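Celano Planner: frequently asked questions

What does Celano do?
Celano is the planning layer between your perception stack and your arm controller. It takes a list of detected objects and a goal, and returns a sequence of short motions for the controller to run. It does not detect objects itself. Most users pair it with Vesdale, but any detector that gives a pose and a label will do.

Do I need a full-size kitchen to use the kitchen tasks?
No. The kitchen tasks are written for a toy kitchen with a hob, a sink and a worktop between them. You measure the hob and the sink once and enter their corners in the layout file.

Why does the planner wait before its first move?
It wants three matching detections in a row. If an object jumps between readings, the count starts again. You can lower this to two in the settings, but expect more missed grasps.

Does an object have to be part of the goal to be tracked?
No. Anything on the worktop is kept as an obstacle, even when the task is only about the pot. Set its role to "static" and the planner will route around it.
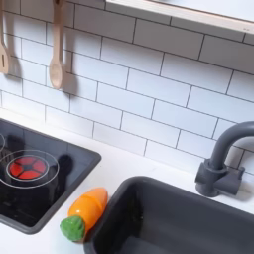
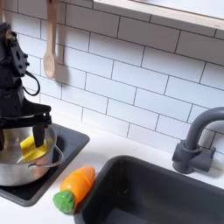 Toy kitchen, with the carrot on the worktop beside the sink in both views.

My detector loses an object when the gripper is close to it. What happens then?
Celano keeps the last good pose for 800 milliseconds. After that it marks the object as hidden and stops any motion that depends on it – the arm holds its position until a new pose arrives.

Shiny pots give me poor depth readings. Can I work around this?
Yes. Turn on the rim model in Vesdale, which fits a circle to the pot's edge and ignores the sides. Matt objects do not need it.

Can I run it without an arm?
Yes. Start it with the Zulu simulator and it will use the same layout file. A typical plan takes about 15 seconds to play back.

Where are the logs kept?
In the Gerville folder, one file per run. Please attach the file when you report a fault.

Last updated April 10, 2024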